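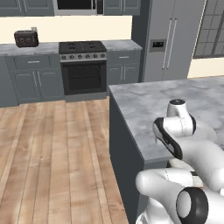
Arm folds up and stops dead next to the worktop: how to fix it

Posted January 20, 2025

Quick write up as three people have asked me the same thing now. This is for the Flellside kitchen sim with the stock white arm. If you're on the older Dranwood build most of it still applies but the menus are in different places, sorry.

What you see

You start a run. Arm sets off fine, then curls back on itself near the corner of the island and sits there. No crash. Clock keeps ticking. Log fills up with the same line over and over:

contact limit exceeded, holding

Then at step 600 the run times out and gets marked as a fail. I lost most of a weekend of runs to this before I looked at the log properly.

What's going wrong

The worktop has two shapes. One you see, one the physics uses. The physics one is bigger, and on the island it sticks out past the edge you see by 60 mm. So the arm swings past with what looks like loads of room, hits a lip that isn't drawn, and the safety hold kicks in. The hold is doing its job. Don't turn it off!! I did, and the arm tried to push through the worktop and the whole thing blew up, joints everywhere. Would of been an expensive noise on a real one.

Before you start

Save a copy of your scene file. Really do.
Close any other runs using the same scene or your edits get written over.
You need version 2 of the Jullholm tools. The first one can't show contact shapes.

Step 1 – find the bad run

Open the log, search for "holding". Note the first step number it turns up at. Mine was 320, yours will be different. Ignore all the ones after, they're just repeats.

Step 2 – show the contact shapes

View menu, Contact shapes, on. Jump to the step you noted. Zoom in on the corner of the island nearest the arm base and look along the edge from the side. If the coloured outline hangs out past the stone, you've got this problem. If it sits flush you've got a different one and this page won't help, try the bad joint limits page instead.

Step 3 – fix the shape

Click the worktop. Contact tab. Change "Box (auto)" to "Match mesh". Apply. Takes nearly a minute and the window goes grey while it thinks, leave it alone.

Do the back counter as well. It's a seperate object and it doesn't pick up the change from the island. 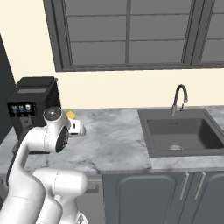
Arm at the counter, by the coffee machine.

Step 4 – check the sink

Easy to miss. With the auto box, the sink gets filled in like a solid lump, so the arm stops on thin air above the basin. After Match mesh it should be open again. Lower the gripper in slowly by hand to test. If it stops at rim height, delete the leftover box called sink_fill and save.

Watch the tap while you're there. Bukola Akpan had hers fixed everywhere except the spout and kept getting holds from that.

Step 5 – clear the hold

The hold stays on after you fix the shape. Catches everyone. Go to Robot, Safety, Clear hold, then Home. Home BEFORE you press run, otherwise it starts from the folded pose and trips straight away.

Step 6 – run it again

Same seed as the run that failed. Check the log. No "holding" lines near your old step number = done.

Still stuck?

Put the contact limit back to default if you've been fiddling with it. Fatima Tijani found hers was set to almost nothing, left over from a test in May, so any light touch at all was stopping the arm.

If that's not it, send me the log and the scene file – both please, I can't do much with just one. The Mohammed scenes have the same worktop in them by the way, so same fix. Haven't checked the cupboard doors yet.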